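The inside of an old workstation: a little gallery

Posted by Samira Kanaan, Apr 6, 2021

I've always been the sort of person who takes the side off a computer before reading the manual, so when a big old tower came my way I knew what I'd be doing with my free time. This one is a proper workstation, the sort that used to hum away under a desk in an architect's office, and it cost me 47 pounds at the Cluvwood clear-out (plus a bacon roll, and I nearly spent more on the second bacon roll than on the graphics card in my own PC!). People at Mititley kept asking what these machines look like with the lid off, so I've put up a small set, with a few notes as I go. They're not in any special order, so dip in wherever you like.

The whole machine, lying on its side

I love how much colour there is in these cases. A lot of the little clips and tabs and latches are blue, and then you've got the green of the motherboard and that great tumble of red, yellow, black and orange wires coming down from the drive cage. 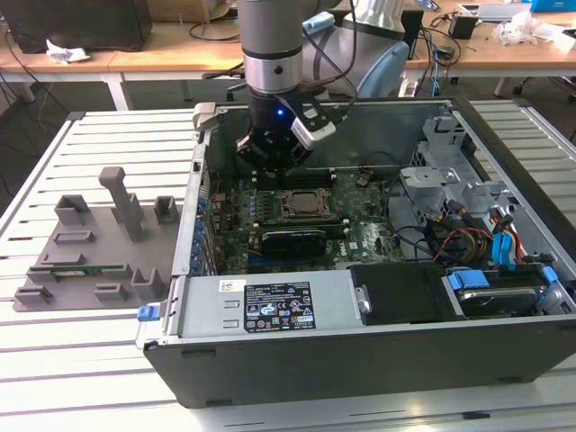
Photo: Parvathi Fernandes

The processor is in its socket in this one, the silver square near the middle of the board with the metal retention frame round it. The long grey box across the front is the power supply, and its label has more small print than my mortgage. I do like a power supply with the label facing up, mind you. On my last tower it faced inwards and I had to read it with a dentist's mirror. The hard drive sits over on the right in its blue plastic clips, and I wish every case had those. My first home build had four tiny screws per drive and I've still got one of them somewhere in the carpet.

An empty socket

I get oddly nervous whenever a socket is open. A cooler you can be a bit brisk with, and cables will forgive nearly anything, but an open socket makes me hold my breath and move my coffee to another room. Angelica Espiritu lent me her Gatchalian screwdriver set for this sort of work and I've had it so long now that I think she's given up on it (sorry, Angelica, it's on the shelf, come and get it!).

The middle of the board looks very bare with the chip gone. The graphics card is still seated underneath, and you can see a bit of blue on its shroud, to go with the row of blue slot covers down the back panel. Off to the left of the case is a grey 3D-printed plate with all sorts of raised blocks and slots in it, and there's a strip of green circuit board sitting in one of them. I'm a big fan of anything on a worktable that has a place to put things. My own system is saucers, and I'm down to 2 that match.

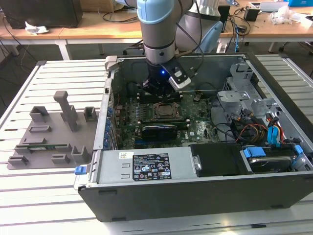

The chip itself

My favourite of the lot, so I saved it for last. It's a Xeon E5-1630V3, and you can read that off the silver lid even with the glare. I find these big square chips very handsome, with the teal-green showing round the edge of the metal. The socket just beyond it is wide open, with the metal plate swung right up and both of the thin levers raised, and all those tiny gold-brown contacts on show.

Look at the memory slots too! The bank of four on the left is completely empty, with white latches at the ends, and there's a second empty bank over on the other side. I've got a drawer of odd memory sticks at home and I had a happy evening looking up which of them might suit a board like this. Soledad Ferreira reckons none of them will, and she's usually right about memory, annoyingly.
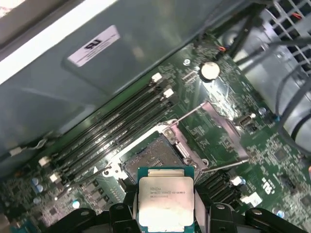 Do I need new thermal paste every time the processor comes out?

Put fresh paste on each time the cooler has been lifted. Wipe the old stuff off the lid and the cooler with a lint-free cloth and a drop of isopropyl alcohol, let it dry, then put a small blob in the middle of the lid. Keep it well away from the socket.

I'll add more when I've sorted through the rest, and the next tower is already in the hallway, much to everyone's delight. If you've got the same sort of machine and know where to find spare blue drive clips for sensible money, do leave me a comment.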